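Bench notes, October: two grippers, one wrist camera, not enough table

Quick one from the arm corner, as promised last month. Typing this between runs so forgive the state of it.

We've had the Prelora fingers and the Haldane fingers side by side on the same arm for a while now. Same controller, same speed, same white plastic parts. 57 tries each on the block-into-recess job, 15 more each with the lights turned down. Wanted to do more. Ran out of afternoon.

Short version – Prelora are the thin ones. Great for getting down next to a part when there's hardly any room. Not so great once you lean on them, they flex and the block leans with them. 31 clean seats out of 57. Haldane are stubby and stiff, did better on the push (44) but bumped the neighboring part so often that I stopped writing it down. Should of kept a tally. Next time.

Swapping between them is still a pain. Four screws, one of which you can only reach with the short key, and the short key lives in somebody's pocket. If you have it please put it back in the tray.

Camera. The old overhead one is out for this job, it lost sight of the marker every time the wrist came across. The little Sulberg at the wrist is much better but soft up close. The tag cells go blurry and the pose starts to wander right when you need it steady. Tried a bigger tag, helped a bit. Tried a lens spacer, made it worse, took it off again. Exposure matters more than I expected with white on white – drop it a couple of notches below auto and the edges come back.

Lights-down runs: don't bother with auto gain at all. Set it by hand and leave it. Both sets of fingers lost a few there and I blame the camera settings for most of them.
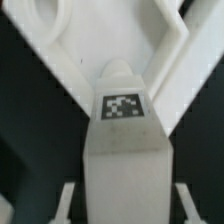

Wrist camera view: marked block and thin fingers at the V-shaped part.

Controller side, we moved to the Trerkasel build 3060 halfway thru setup, before any of the counted runs, so the numbers are comparable. Force limit now actually holds. The jog screen still forgets your step size when you switch frames, so check it before you touch anything.

Next up: Prelora fingers with a stiffer backing strip, printed not bought. Same 57 tries. And a matte tag, the shiny one gets glare at low angles. If anyone has spare matte label stock, leave it on the bench by the window, I'll find it.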